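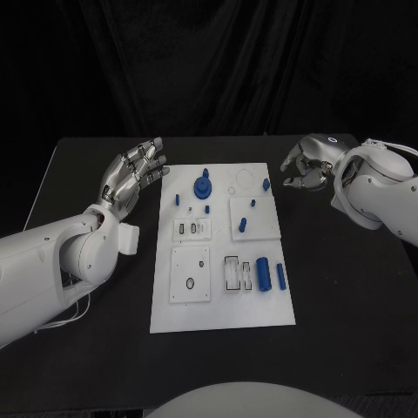
Mendance, 2021-01-10

Progress report to the Gaillard Fund: evaluation of the Olunitz two-arm assembly package
Prepared by Inès Millet, project lead, Lendier Technical Center
Reporting period: second half of the grant year, through December

1. Purpose of the report

The Fund asked the Center to determine whether the Olunitz package can be recommended to small assembly shops that have no robotics staff of their own. The package is sold as a single offer: the two-arm robot with multi-fingered hands, the control software, a set of practice parts, and one year of remote support. This report covers the work done since our last submission and sets out what remains before the final recommendation.

2. Work completed

Installation and acceptance checks were finished in the first month of the period. Staff training took 14 working days, compared with the six stated in the supplier's offer. Most of the difference came from calibration of the hands, for which the printed guide is too brief. Maxence Baudry has written a supplementary guide, and the supplier has asked for permission to include it in the next release. We have no objection, provided the Fund agrees.

The practice tasks use blue plastic pegs and cylinders together with white plates that have round, oval and slotted openings. All work is laid out on a white sheet on a black table, with a black curtain behind it. This layout was kept the same for every trial so that results from different operators could be compared.

A total of 217 recorded trials have been completed. They fall into two groups: picking up and standing parts on the sheet, and placing pegs in the plates. Picking and standing is now considered reliable enough for demonstration to outside visitors. Placement is less even. The larger pegs give few problems, but results with the small ones vary from one operator to the next, and the metal screw supplied with the set has not yet been included in a scored task.

3. Assessment of the offer to date

The hardware has met the terms of the purchase agreement. One service call was made during the period, for a fault in a finger joint, and the replacement arrived within the promised time.

The software is adequate for trained users. Jacqueline Courtois, who joined the project with no earlier experience of robots, was able to run a stored task without help after her training. Changing a stored task was harder - she needed assistance on each occasion - and this matters for the shops the Fund has in mind.

The Center's main reservation concerns cabling. The cables along the arms must be checked before each session, and the supplier's maintenance schedule does not mention this. We have raised the point in writing and expect a reply before the next review meeting.

4. Budget and staffing

Spending is within the approved amount. Training costs were higher than planned and were covered from the travel line, which was little used. A transfer form has been sent separately. Clotilde Guillot remains responsible for the accounts.

5. Next period

The Center will run about 30 further trials limited to the small pegs, using the revised calibration guide throughout. The screw will be added as a scored item once those trials are closed. Two member shops have agreed to send an operator to Mendance for a supervised session, and their written comments will be attached to the final report.

We request the Fund's decision on two matters: release of the supplementary guide to the supplier, and an extension of the support contract to cover the shop sessions. A quotation for the extension is enclosed.

Questions on the trial records may be addressed to Maxence Baudry, and all others to the undersigned.

Inès Millet
Lendier Technical Center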